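Ticket opened by Faith Mollel, bookings desk, Matunholm
Category: Reservations / wedding transport
Priority: High
Status: Closed

**Problem as reported**

A couple with a wedding at Taltcombe in April booked the 11-seat shuttle for their guests and one stretch car for themselves. The confirmation email shows the pickup at 2:30 p.m. The driver sheet for the same booking shows 3:30 p.m. The ceremony starts at 4:00 and the drive from the hotel can take up to 74 minutes when the bridge road is busy, so the later time would not work at all.

The bride's mother called after comparing her email with the text message sent by the driver. I told her the 2:30 time was right and that we would send a corrected text.

**First checks (Faith)**

I opened the booking in Ogola and the pickup time there is 2:30. I printed the driver sheet again and it still came out as 3:30. I logged out, cleared the browser and tried the other desk computer. Same result.
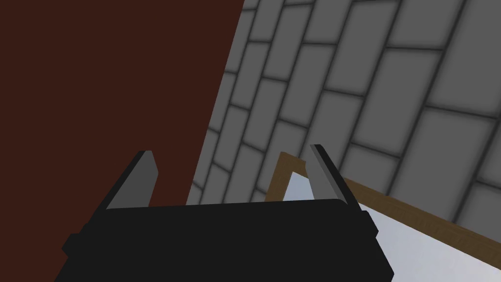

I then pulled three other bookings for the same week. Two were fine. The third, an airport run with an overnight stay, was also one hour late on the driver sheet. Both of the wrong ones had been entered through the partner form from Trasholm. The two good ones were typed in by me at the desk.

Passed to Musyoka with the booking numbers.

**Reply from Musyoka Makokha, systems**

Thanks, the partner form was a useful clue. Trasholm moved their form to a new host in March. Times now arrive with a time zone attached, and they did not before. Ogola reads the zone correctly for the customer email but adds an hour when it builds the driver sheet.

I searched for every open booking that came in through the form after the move. There are seven, counting the two you found. None of them have run yet.

Please do the following while I work on the import:

1. Open each of the seven bookings and check the pickup time against the customer email.
2. Type the time in again by hand and save. This drops the zone and the sheet should print correctly.
3. Reprint the sheet and throw out the old one. Don't leave both on the clipboard.
4. Call the driver – a text alone is not enough, as some of them save the first one and go by that.
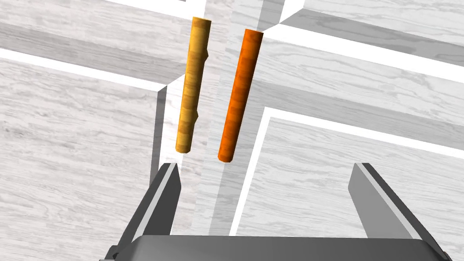 5. Add a note to the booking with the time you called.

**Update (Faith), 11:20 a.m.**

All seven are done. Six drivers picked up. I left a message for the last one and he called back before noon.

The stretch car for the Taltcombe wedding had a second problem. The deposit of $2,000 was showing as unpaid on the new sheet, although the receipt is attached to the booking. Is that the same fault or something I did when I saved it?

**Reply (Musyoka)**

Nothing you did. Saving a booking by hand resets the payment flag until the nightly job runs. The money is recorded and the customer won't get a reminder, as those go out after the job. I have set the flag back on that one so the driver doesn't ask them for it on the day.

**Fix**

The import now removes the time zone before the booking is stored. I sent a test booking through the Trasholm form with a 2:30 pickup and got 2:30 in the email, the text and the driver sheet. A second test with a pickup just after midnight also kept the right date.

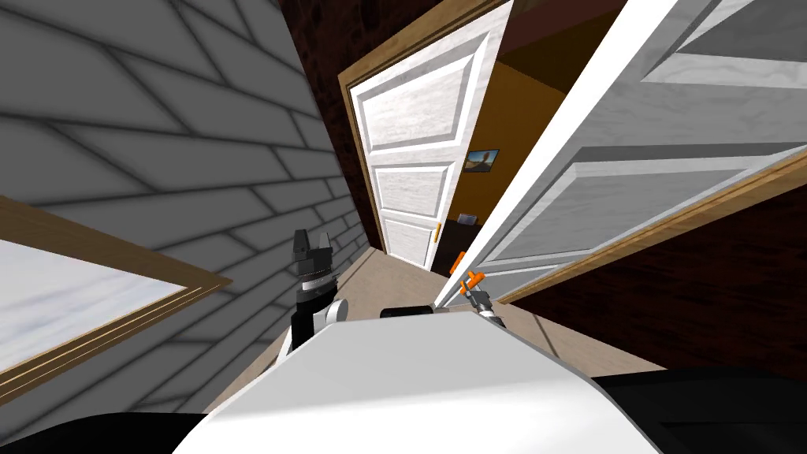

*Robot arms near an open door*

**Closing notes**

Faith called the bride's mother back and read her the new sheet over the phone. She asked for the driver's cell number as well, and that has been sent.

Trasholm has been told about the change. They plan to add a return trip field to the form next, so please open a new ticket if any return times look wrong after that.

Closed by Musyoka, 4:45 p.m.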